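Are seat handles worth it, or is it just another strap to clean?

I've read plenty of cheerful advice about bathrooms lately, and most of it comes from people selling something. The Drusance newsletter says a toilet needs a full clean every day. Every day! That would be 364 more than some households manage, and I doubt the person who wrote it does it either.

My own routine takes 5 minutes. Lid up, seat up, brush under the rim, then a cloth over the four little bumpers under the seat - dirt collects around those and people always miss them. The hinges I do when I remember.

What I can't decide on is the clip-on strap for lifting the seat. The idea is that you pull the tab and never touch the ring. Fine, but then everybody touches the tab. Iltell calls theirs "100% hygienic" and doesn't say how anyone measured it. I'd take mine off and wash it, and I suspect most people never do.

Electronic bidet seats bother me more. All those small buttons down the side panel, and a cable at the back to wipe behind. I've had 2 of them in different apartments and the panel was always the grubbiest thing in the room.
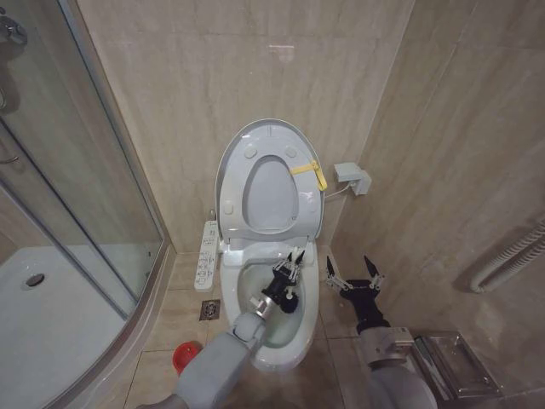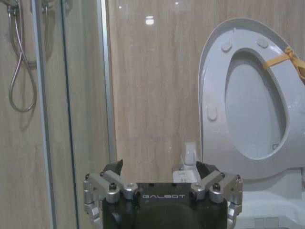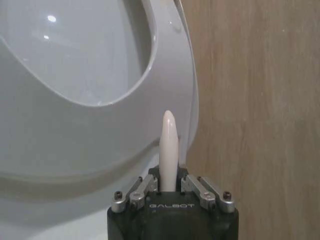
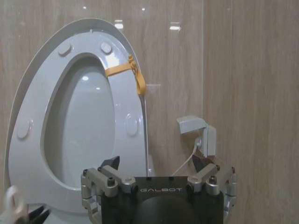

A reader in Grurnwood wrote in to say I'm being unfair to the strap, that hers goes in hot soapy water with the toothbrush cups every weekend, and that the bumpers are far worse. I'm still not sure about the toothbrush cups.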